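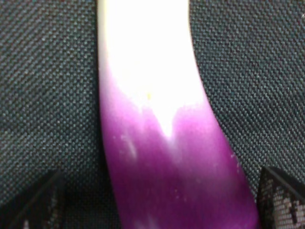
Figure 3. Long, slender fruit resembling an aubergine, with skin grading from pale cream to magenta-purple, against dark woven fabric.

4.2 Naming and sorting of produce at the point of sale

The second part of the study examined how traders at the Grulamville covered market name and sort vegetables for which the town's price lists offer no settled term. The price list in force during fieldwork was printed in September and gave a single entry, "aubergine", with one price per kilogram. Traders seldom used that word alone. In the interviews they spoke of "long", "round", "striped" and "two-colour" kinds, and several treated these as different goods with different buyers.

Slender two-toned fruit of the kind shown in Figure 3 caused the most disagreement. Traders who had taken over a family stall tended to place it with the dark round kinds and to sell it at the listed price. Those who had come to the trade from growing kept it apart, and in most cases asked more for it. Both groups gave the same account of their customers, who were said to ask for the vegetable by the dish they meant to cook and only rarely by its name. A trader in the northern aisle told us that she wrote no label at all for it, as a label "only starts an argument about the price".

We collected 435 handwritten labels over the whole period of the study. Of these, 300 could be matched to an entry on the price list without further help. The remaining labels used a local word, a colour, a place name or a mixture of these. Place names were the hardest to interpret. "Nasulora" was written on labels for beans, peppers and long aubergines alike, and the traders did not agree on whether it meant the valley where the crop was grown or the wholesale yard of the same name through which it had passed. We have therefore coded it as a separate class and have not tried to assign it to either meaning.

Spelling was uneven but did not get in the way of matching. Labels were copied from one season to the next, and an old form could stay in use at one stall long after its neighbours had dropped it. In seven cases the label named a vegetable that the stall no longer sold. These were kept in the count, as the traders concerned still answered to the name when asked.

The sorting task described in Section 3 gave a similar result. Traders were handed printed cards and asked to place them in as many groups as they wished. Six groups was the most common answer. Colour was used first by almost all of those taking part, and shape came second. Cards showing produce of more than one colour were often moved late in the task, sometimes more than once, and were the cards most likely to be left over at the end. The Van Dusen sorting index, which assumes that each card is placed once and stays where it is put, does not deal well with such cases. We report it in Table 2 for comparison with earlier work, but place little weight on it.

Some limits should be noted. The Rornau survey, on which our label scheme is based, was made in a market where prices are set by auction, and sellers there have less reason to choose their words with care. In Grulamville the name on the label and the price beside it are decided by the same person – often at the same moment – and the two cannot be fully separated in our data. Labels were also replaced during the day, and those written after the midday break are likely to be under-represented.

The coding scheme and the full list of label forms were last revised on 2024-11-30. Changes made at that stage affected the spelling classes only and do not alter the counts given in this section. The treatment of spoken names, which differ from the written forms in several respects, is taken up in Section 4.3.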